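ok kitchen day. lease is up in August and Leena wants the place spotless before Baltazar comes by with the checklist

started w the fridge. big mistake, there goes the whole morning

2/ oven done. drawers done. found 21 takeout menus in one drawer, who even prints those anymore

3/ now the stove. black glass was such a dumb choice, shows every speck of dust. pan supports are going in the sink to soak, then the knobs, then teh glass 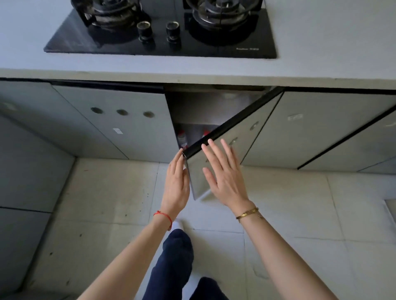
4/ cabinet underneath is next, then the fronts. those little round vent holes collect so much gunk. q-tips??

5/ out of sponges. going to the store brb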